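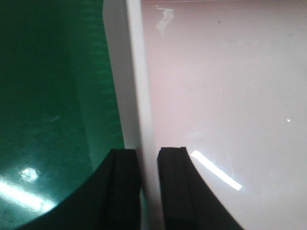
Section 3: Loading ribbon and labels

Welcome to the fun part! Your Closter desktop label printer is out of its carton, the power supply is connected and the status light is steady. In this section you will fit the ribbon, load a roll of labels, calibrate the sensor and run your first print. The first time through takes a little patience. By the third roll you will be doing it while talking on the phone.

If your printer is a direct thermal model (the rating plate on the underside shows DT after the model name), it does not use a ribbon. Skip to 3.3.

3.1 What you need

Closter printer with power supply and USB cable
One ribbon on a full core, plus the empty take-up core from the accessory bag
One roll of labels
Cleaning pen (accessory bag)
Scissors

The starter ribbon is a Prindgate wax-resin type in black and suits coated paper labels and most matte films. If you bought glossy polyester labels, swap it for a full resin ribbon. Wax-resin will print on polyester and look gorgeous for a day, and then it will rub off under your thumb. See the media table in Section 7.

3.2 Fitting the ribbon

1. Switch the printer off and wait for the fan to stop.

CAUTION: The printhead gets hot in use. Let it cool before you reach inside, and never touch the thin brown line along its front edge with fingers, rings or tools.

2. Press both cover latches at once and lift the cover until it clicks into its upright stop.

3. Push the blue release tab to the left. The printhead carriage swings up on its own spring. Keep one hand lightly on it so it rises slowly.

4. Put the full ribbon on the rear spindle. The ribbon must come off the bottom of the roll, with the dull side facing down toward the labels.

5. Put the empty core on the front spindle. Line up the notch in the core with the key on the spindle. You will feel it seat.

6. Draw the clear leader under the carriage, up past the head and onto the empty core. Fix it with the adhesive strip on the leader.

7. Turn the front spindle away from you until the clear leader has passed the head and black ribbon is lying flat from one side to the other.

Note: Small wrinkles at the edges disappear after a few labels. A diagonal crease will not. If you see one, back the ribbon off and wind it again – it is worth the minute.

Not sure which side of the ribbon carries the ink? Press the sticky side of a label against it and peel. Ink on the adhesive means you have found the inked side. That side always faces the label.

3.3 Loading a roll of labels

1. Slide the two roll holders apart and drop the roll between them, printable side up. Let the holders close gently against the roll.

2. Feed the loose end forward under both guides and over the black rubber platen until it sticks out past the tear bar.

3. Turn the green thumbwheel until the guides just touch the edges of the liner. The roll should still turn freely when you nudge it.

4. Lower the printhead carriage and press down firmly on both sides until you hear two clicks. One click is not enough! A carriage that is latched on one side only gives you labels that are crisp on the left and ghostly on the right, or the other way round, and accounts for a great many of the calls our help desk receives.

5. Close the cover and switch the printer on.

Fanfold labels work beautifully too. Stack them behind the printer, level with its base, and pass them in through the rear slot. Remove the roll holders first and keep them in the accessory bag.

Note: Rolls with an outside diameter too large for the cover need the Storkcombe external unwinder, sold separately. Place it directly behind the rear slot and square to the printer.

3.4 Calibrating the sensor

The sensor finds the gap between one label and the next. It has to learn each new kind of label, and it is wonderfully quick about it.

1. With the printer on and idle, hold FEED until the status light flashes twice, then let go.

2. The printer advances a few labels, pauses and backs up slightly. Leave it alone while it does this.

3. Press FEED once. A single label should advance and stop with the gap exactly at the tear bar.

If it stops short or runs past, repeat step 1. If the light turns amber, open the cover and check that the liner is running through the sensor slot and not over the top of it. For continuous stock and stock with a black mark on the back, set the media type in the driver before calibrating.

Calibrate again whenever you change label size, brand or material. You do not need to do it when you replace a finished roll with an identical one.

3.5 Setting up the output area 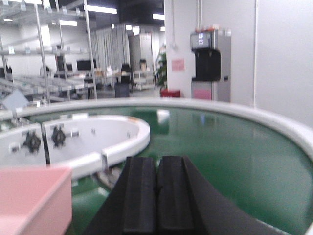
Labels leave the front of the printer at a fair clip, and a good landing spot makes long jobs so much more pleasant. Set the printer on a firm, level surface with the tear bar close to the front edge, and leave the space ahead of it clear. For batches that are cut or peeled as they print, stand a container just in front of the work surface so labels drop into it. It needs an open top and plain straight sides, along the lines of the pink plastic box at lower left in the photo, and it should sit below the level of the tear bar so the pile never backs up into the printer. For uncut strips, use the rewinder and leave the container out altogether.

CAUTION: Do not let printed strips trail on the floor. A strip that is stepped on can pull the liner sideways and damage the platen.

3.6 Your first print

1. Install the Liapis label software from the download page listed on your quick start card. The printer driver is included.

2. Connect the USB cable when the installer asks for it, and not before. If you plugged it in early, unplug it and carry on.

3. Choose your label size from the list. If it is not there, pick Custom and enter the width and height of one label, without the liner.

4. Set darkness to 6 and speed to Medium.

5. Print the test pattern. You should see a clean border on all four sides, solid black bars and a barcode with sharp white spaces.

Now have a play with it! Drop your logo in, try a different typeface, print your return address. Small changes to darkness make a surprising difference, so move one step at a time and keep the samples, with the setting written on the back of each.

Test pattern looks grey or patchy: raise darkness by one step, or slow the speed.
Barcode spaces are filling in: lower darkness by one step.
Thin white line running the length of every label: clean the printhead (3.7).
Ribbon wrinkles in the middle: check that both sides of the carriage are latched, then check that the ribbon is no narrower than the label.
Image creeps up or down the label over a long run: calibrate again (3.4).
Ribbon snaps: darkness is too high for the ribbon type. Lower it, then tape the broken end to the take-up core and wind on past the break.

3.7 Cleaning at ribbon changes

Clean the printhead every time you fit a new ribbon. It takes a moment and your print quality will thank you.

1. Switch off, open the cover and let the head cool.

2. Draw the cleaning pen along the thin brown line in one direction, end to end. Turn the pen slightly and repeat until the tip stays clean.

3. Wipe the platen with a lint-free cloth dampened with isopropyl alcohol, turning the roller by hand as you go.

4. Wait until everything is dry before loading media.

CAUTION: Never scrape stuck labels off the platen with a blade. Lift a corner with your fingernail and roll the label away, or soften the adhesive with a little alcohol first.

3.8 Running larger jobs

Your printer is built for steady work, and it is lovely to watch it get into its rhythm. For jobs of up to 100 labels, just press Print. For anything longer, print one label first, scan it, and then release the rest. On jobs over 400 labels, turn on Pause at Interval in the Liapis print window so you can check the ribbon and clear the output area partway through. A single job can hold up to 2000 labels; split anything bigger into parts and tick Continue Numbering, so that serial numbers pick up where the last part left off.

If the ribbon runs out mid-job, the printer stops and the light flashes red. Fit a new ribbon as in 3.2, close the cover and press FEED. Printing resumes with the label that was interrupted, so discard the partial one.

Continue to Section 4: Connecting over a network.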